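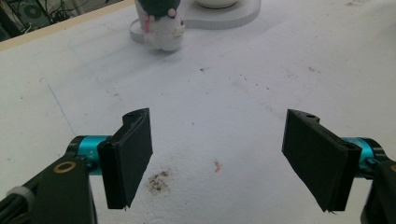

The white table, November.

I bought a big white table for the back room last month, and I have been asked about it enough times that I may as well write it up.

The old one was a pine dining table from my aunt's house. It was a good table for eating at. For work it was too narrow, it had a seam down the middle that collected crumbs and screws, and the finish had gone sticky in the spots where people put their elbows. I sanded it once, in the summer, and it was sticky again by fall.

What I wanted was a plain surface with nothing going on. I looked at three. The first was a butcher block top from Paredes for $920, and I would have been afraid to set anything down on it. The second was a folding table, which I tried at Ilir Leka's place and which bounced when I leaned on it. The third was a white one, $348 with the legs, and that was the one I took.

Delivery came at 7 in the morning. Wenjie Qian helped me get it up the stairs, and we had to take the door off to get it into the room. If you are ordering a wide top, measure the turn on your landing as well as the doorway. I measured only the doorway. The legs went on in 30 minutes, most of which was spent finding the right bit for the screwdriver.

The floor in that room slopes toward the window. I put two felt pads under each leg on the low side and checked it with a level. It is close enough now that a pencil stays put.

White has worked out better than I expected. Small parts show up against it right away. I used to lose washers on the pine all the time, and I would find them a week later stuck in that seam. It also makes the room brighter in the late afternoon, when the one ceiling light never did much.

The bad side is that it shows everything else too. Pencil marks, coffee, the gray smudges you get from handling metal. I wipe it down at the end of the day with dish soap and warm water, then a dry cloth. For ink I use rubbing alcohol on a paper towel and don't scrub. I tried a spray cleaner called Domix first and it left streaks that I could see from the doorway, so that has gone back under the sink.

I have one rule for it, which is that nothing gets stored on the table. Tools that are in use can be there. Mail, jackets and shopping bags cannot. The mail now goes in a tray by the front door. The jackets are still a problem.

Marin Dumitrescu asked whether I was going to put a cutting mat on it. I have one, but it stays on the shelf until I need a knife. With the mat out all the time I started piling things around it, and I was back to working in a space the size of a placemat.

The pine table went to Rogério Bittencourt, who has two kids and needed somewhere for homework. He put a cloth over the sticky part — a better fix than anything I tried.

Still to do: a second light over the window end, and a hook for the broom. I also want to swap the chair, which is an inch too low for the new top. I have been sitting on a folded blanket in the meantime.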